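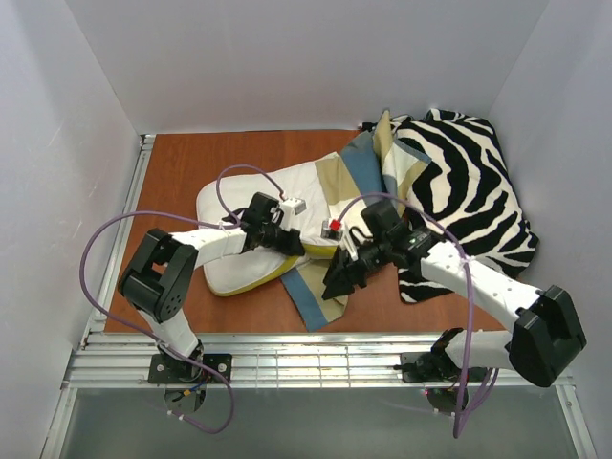 Product Review: Stokano Percale Pillowcase, Standard Size

Reviewed by Hubert Wróbel, Household Textiles Desk
Sep 9, 2023

The Stokano percale pillowcase is sold singly and in pairs, in plain and patterned versions. Our desk bought four at the regular retail price and used them in a guest residence. The maker had no part in the review.

Fit and closure

The case has an inside flap at the open end, deep enough to cover the pillow and hold it in place overnight. Guests who move a great deal in their sleep reported no slipping. A firm foam pillow is harder to fit, and readers who own one should consider the Lungate case, which is cut wider and closes with a hidden zipper.

Fabric and feel

The cloth is crisp when new and softens after several washes. It sleeps cool. Those who prefer a smooth, heavier hand may find it thin, particularly beside the Nemon sateen we reviewed last October.

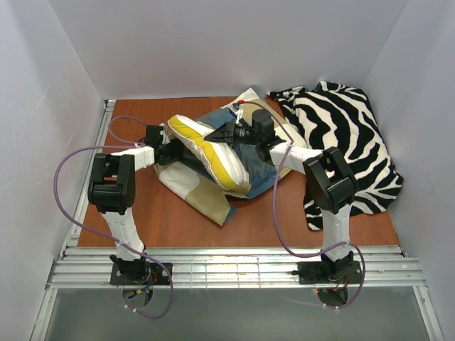 Seams are finished on the inside and held well through 26 washes on the warm setting, followed by a medium dryer cycle. One case showed a loose thread at the corner of the flap, which we trimmed without further trouble. Colors stayed true. Shrinkage was slight and did not affect the fit - a point on which the earlier Stokano range had drawn complaints.

Care

The label permits machine washing and tumble drying. Wrinkles are heavy if the case is left in the dryer, and ironing while damp is advised for anyone who wants a flat finish.

Price and value

A pair costs $44. The Ndlovu cotton case is cheaper and comes in more colors, but its flap is shallow and the pillow tends to work its way out by morning.

Rating

Recommended for down and fiber-filled pillows of standard size. Not recommended for thick foam. The king size was out of stock during the review period and has not been tested.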